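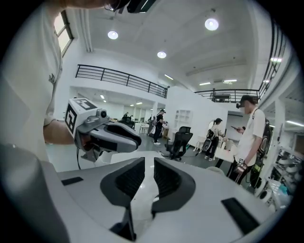 Entretien des plans de travail en bois huilé

Les présentes recommandations s'adressent aux occupants des logements gérés par la résidence Durkier. Elles complètent le livret remis à l'entrée dans les lieux.

Nettoyage courant
Utiliser un chiffon doux, de l'eau tiède et quelques gouttes de savon noir. Essuyer sans attendre. L'eau de Javel, les poudres à récurer et les éponges abrasives sont proscrites.

Taches
Le vin, le café et le thé se traitent au bicarbonate délayé, laissé en place 5 minutes puis rincé. En cas de trace persistante, poncer légèrement dans le sens du fil, au grain 240, puis huiler de nouveau la zone.

Huilage
Il est conseillé de procéder une fois par an, de préférence en janvier. Un flacon de 700 ml suffit pour presque 5 mètres de plan. Appliquer en couche mince, laisser pénétrer, puis retirer l'excédent. Les chiffons imbibés d'huile doivent être étendus à plat à l'extérieur avant d'être jetés, en raison du risque d'inflammation spontanée.

Pour toute question : Mme Yaqin Hou, service technique, poste 1316.

Mise à jour : 27 novembre 2018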